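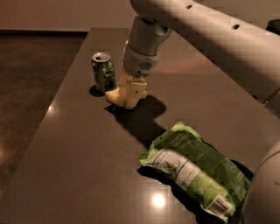 Chapter 6
The Cat Who Would Rather Not: Carriers, Car Rides and the Vet

By this point in the book you have taught one easy dog to sit and one difficult dog to stop barking at the mail. You may feel ready for anything. This chapter is about cats.

Most cats meet the carrier once or twice a year, always on a bad day. It comes down from the closet, somebody shuts a door too quickly, and everyone ends up under a bed. The cat learns a great deal from this. It learns what the closet sounds like, what your face does when you are pretending to be casual, and how long a grown adult can lie on a rug holding a piece of chicken.

We met one idea in Chapter 4 that will do most of the work now: an animal that has had many dull meetings with an object will put up with one unpleasant meeting far better than an animal that has had none. Trainers call this a history of reinforcement. At the Vanduvitz shelter, where several of our case studies come from, the staff call it money in the bank, and they are always asking new owners to make a deposit before the first withdrawal.

In this chapter you will learn to:

Choose a carrier that opens from the top as well as the front
Read the early signs of stress in the ears, tail and whiskers
Build a carrier routine from short sessions at home
Move from a closed door to a parked car to a moving one
Decide when to stop and ask your vet for help

Before You Start

Leave the carrier out. This is the whole of the first week's homework, and it is the part students skip. Take the door off if it comes off, put in a blanket the cat already sleeps on, and set the thing in a room the cat likes. Then go away. Do not point at it. Do not tap the blanket in an encouraging manner – cats have seen that before.

Feed one small meal a day near the carrier, and move the dish a little closer each time the cat eats in comfort. If the cat stretches its neck to reach the food while keeping its back feet in another zip code, the dish has moved too far. Put it back where it was yesterday and lose no sleep over it.

Case Study: Jorora

Jorora, a gray shorthair, came to the shelter with 71 words in her behavior notes, most of them versions of "no." She could hear a carrier latch through two walls. Her plan took 99 sessions, each of them over before she had time to form an opinion, and we will follow it from start to finish in the sections ahead.

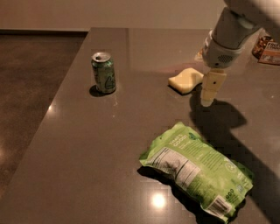

What if my cat has to see the vet before the training is done?

Go to the appointment, and use a different carrier from the one you are training with. A borrowed one will do. That way the bad day belongs to the other box, and your own can go on being the place where dinner happens.

Key terms: reinforcement history, threshold, latch cue, neutral object, withdrawal day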